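# How Soba Noodles Are Made

Soba is a thin, gray-brown noodle from Japan. It is made from buckwheat. Buckwheat sounds like wheat, but it is a different plant, and its seeds have three corners.

In Japan, many noodle shops sell only soba. Yuzuki Kinoshita has run one for 11 years. She makes 94 servings a day, and when they are gone she closes the shop.

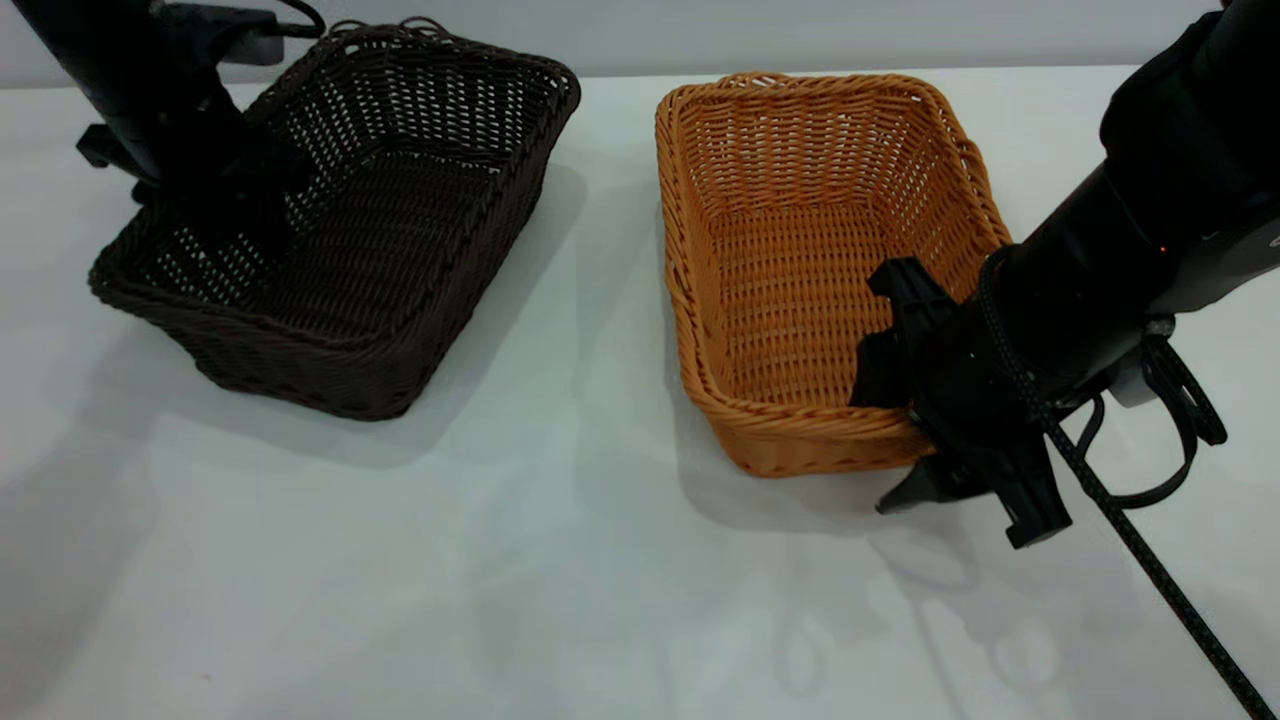

## Mixing the dough

Buckwheat has no gluten. Gluten is the stretchy stuff that holds bread dough together. Without it, noodles snap easily, so most cooks add a little wheat flour.

The cook drips water into the flour and stirs it with their fingertips. At first it looks like bread crumbs. Then the crumbs stick together in lumps, and the lumps are pressed into one smooth ball.

## Rolling and cutting

The ball is rolled out with a long wooden pin until it is very thin. The cook folds the sheet over several times and cuts it with a wide, heavy knife. Every noodle should be the same width so that they all cook at the same speed.

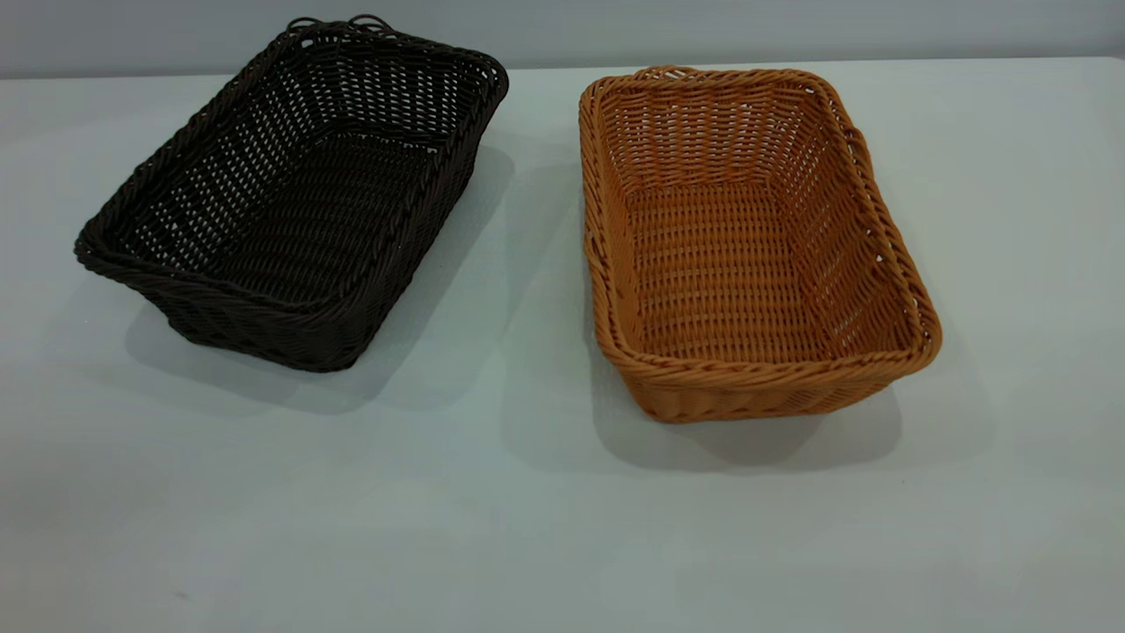
Soba cooks fast, often in a minute or two. After boiling, the noodles are rinsed in cold water to wash off the starch. For cold soba, they are served on a bamboo tray so the water can drip away. You know how a woven basket has small gaps between its strands, like the dark brown one on the left? Water gets out through gaps like those.

## Hot or cold?

Cold soba comes with a small cup of dipping sauce. Hot soba comes in a bowl of soup. People in Japan also eat soba on the last night of December. Long noodles stand for a long life.

Is it okay to slurp? Yes. In a soba shop, slurping is normal, and it cools hot noodles on the way to your mouth.

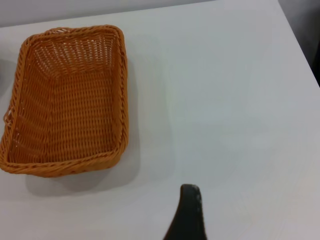
*An orange-tan woven basket with a rolled rim.*

## Words to know

- **Soba:** buckwheat, or noodles made from it
- **Tsuyu:** the dipping sauce
- **Sobayu:** the hot water left from boiling the noodles, which you can drink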